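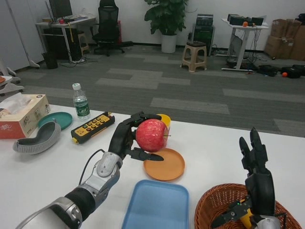
Okay, week 4, and we're finally on judges! Last time I promised we'd get to how somebody ends up on a county bench, and the short version is that it depends a lot on the state. Some states elect them with party labels on the ballot, some elect them without, and in others the governor picks. Take our made-up county of Larkbridge (same one as on the July reading sheet) and say the seat comes open mid-term. Think of the vacancy as the red apple over the orange plate: one seat, one hand on it, and in a lot of states that hand is the governor's until the next election comes along. Students mix this up every year, so please write it down – an appointed judge may still have to face voters later.

Now, retention elections. These are the odd ones, and I love them. There's no opponent. You get a name and a yes or no, and that's it. In the Lyons problem on your sheet, 3218 people voted in the judge's race and roughly 70 percent said yes, so she stays. Work out what happens if the state wants a 60 percent yes vote, then try it with a simple majority. Same answer both times, but I want to see your steps.

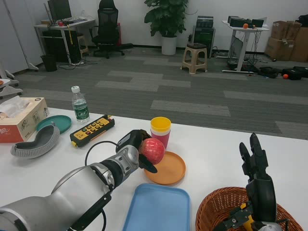 Vaughn Brannigan asked after class whether a judge who loses a retention vote gets swapped for whoever would have come second, and said the handout made it sound that way. Fair point, and sorry! There is no second place. The seat goes vacant and gets filled however that state fills vacancies, so you're back at the top of this page.

For next time, read chapter 3 and bring one question about term lengths.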